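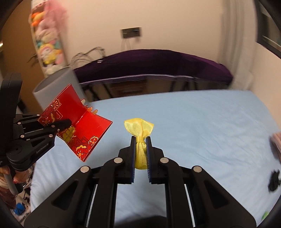
*Yellow ribbon, tied in a bow.*

# Who is the blessing for?

By Judit Csizmadia

Oct 6, 2022

In September the new wing of our school in Verneck was opened. The mayor spoke, the headmistress spoke, and after them two priests from different churches walked through the classrooms with prayers and holy water. The children had to stand in the corridor during this time, in their good clothes, and be quiet. It lasted longer than both speeches together.

I am a believer and I go to church. I write this at the start, as in our town any person who asks a question about the church is very quickly put in the other camp. My question is a simple one: on whose behalf was the building blessed?

The school has 268 pupils. The parents of 105 of them have chosen religious lessons. The rest are children of families who believe something else, or nothing, or who believe at home and do not wish a school to be mixed in this. All of them stood in the corridor. Their parents received an invitation in which the blessing was mentioned in one line, between the music and the cake, and no word was said that a child could stay outside.

When I spoke about it afterwards with other parents, I heard mostly the same answer: it does not hurt anybody. Maybe this is true. But I think it is a strange defence of a prayer. If a priest comes and says holy words over a building, and the best thing we can say about these words is that they do no harm, then we have made them very small. I would be sad if someone spoke in this way about my own baptism.

Habibur Wijesinghe, whose daughter is in the fourth class, gave me a different answer, and I have thought about it many times. He is not a Christian. He told me that he had no problem with the prayer and even found it beautiful. What troubled him was the mayor, who thanked the clergy "in the name of all our families". He said: "I was asked to come. I was not asked if he may speak for me."

There is a difference here that our local politicians do not want to see. A guest at a prayer is in a good position. He can listen, he can look out of the window, he can go home and think his own thoughts. But when an official person declares that the prayer was also his, he is no longer a guest. Something was taken from him, very politely, in front of his child.

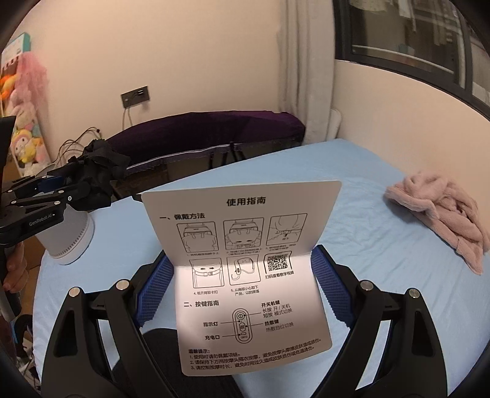 *Folded leaflet with the title 使用指南, "user guide".*

The people who defend the present custom say that it is a tradition. I have lived in Verneck long enough to have my doubts. When the old sports hall on Egger street was opened, there was a brass band and a football match, and the priest of that time came as a private person and watched the match. The blessings of public buildings came later, one after another – the fire station, the library, the car park behind the town hall. Not one of them was discussed in the council. I do not say that somebody planned it. It is enough that the mayor likes to be photographed beside a cross before an election, and that the clergy find it difficult to refuse an invitation.

I also would like to ask the clergy what they receive from this. A few minutes at the microphone, yes. The local paper prints the picture. But I do not see new faces at the service on account of the car park. What I see is that younger people begin to count the church among the offices of the town, together with the tax department and the water company, and they speak about it with the same tired voice. When the mayor goes one day, and each mayor goes, a part of the anger against him will stay with those who stood next to him.

My proposal is modest. Let the town open its buildings with its own ceremony, which can be short. Let the churches, and any other community that wishes so, hold their prayers in the same building at a different hour, with a separate invitation. Whoever wants to come will come. For the school it could be in the afternoon, when the lessons are over and the parents can bring their children by their own decision. The costs are nothing, only somebody must open the door.

I know that some will call this a step against the faith. I was taught by my grandmother that a prayer needs a person who means it, and I have never found a reason to correct her. In that corridor I saw many children who were thinking about cake. I do not blame them for it. I would prefer that next time the people standing there, even if they are only a few, have come because they wanted to pray.

The council will speak about the opening of the new health centre before the end of the year. The programme is not printed yet.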